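About Us

Flunia tests and sets up robot arms for small manufacturers. Our building is in Stestport, on the east side of the rail yard, and we have 15 people on staff. Most of us came from repair shops and machine shops. The company started as a two-bench repair business for packaging equipment and moved into robot work when customers began asking for it.

What we do

A customer sends us a task and the parts that go with it. We find out whether an arm can do the job, how long it takes, and how often it fails. Then we write that up. If the numbers are good enough, we help with the installation. If they are not, the customer gets the same report and keeps the old process. Many of our jobs end at that point and we are fine with that.

The tasks are mostly small hand work: pressing buttons, flipping switches, turning knobs, moving plugs from one socket to another. These are easy for a person and still hard for a machine. A plug on a soft cable is the hardest of them, as the cable never lies the same way twice.

Open day

We open the building to visitors once a year, in October. The last one brought in 173 people, which was more than our parking lot could handle. Next time there will be extra parking at the Quintero warehouse across the street.

The day runs from 10 to 4. There is no stage and no set program. Visitors walk through the shop in small groups and stop at three stations:

Station 1 – Gripper bench. Fingers and pads from past jobs, laid out so people can pick them up. Worn ones too.

Station 2 – Clisik. This is our own logging software. A screen shows each attempt as it comes in, with the time and the result. Visitors can look through old runs, including the bad ones.

Station 3 – The white enclosure. Arms work on a task box with buttons, toggle switches, a knob and plug-in test leads. The box comes apart into modules, so we can change the order between groups. We run the cable task on the hour and the half hour, and the shorter tasks in between.

The demonstrations are the same work we do on a normal day. We don't rehearse a special routine for it, and an attempt that fails goes into the log like any other. Visitors often ask how many attempts it takes before we trust a result. For a simple button press we run 800. For anything with a cable we run 1000.

Children are welcome with an adult. Please wear closed shoes. The shop floor is level, and there is a ramp at the side entrance. Coffee is in the front office.

School and company visits

We take group visits in the rest of the year as well, on weekday mornings. A visit lasts 90 minutes and covers the same three stations, with more time for questions. Technical classes can bring a small part of their own – nothing sharp, nothing wet – and we will try it in the enclosure if a gripper fits. Visits are free for schools. Companies pay a flat fee that comes off the bill if they later send us a job.

To set up a visit, call the front office or use the contact form. Give us the size of the group and two possible dates. We usually answer within three working days.

Page last updated 18 March 2018 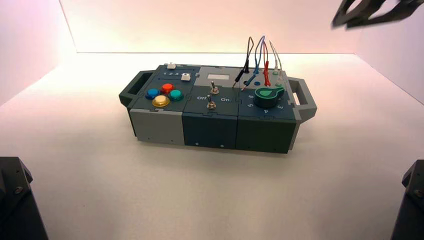
Task box in the white enclosure, Station 3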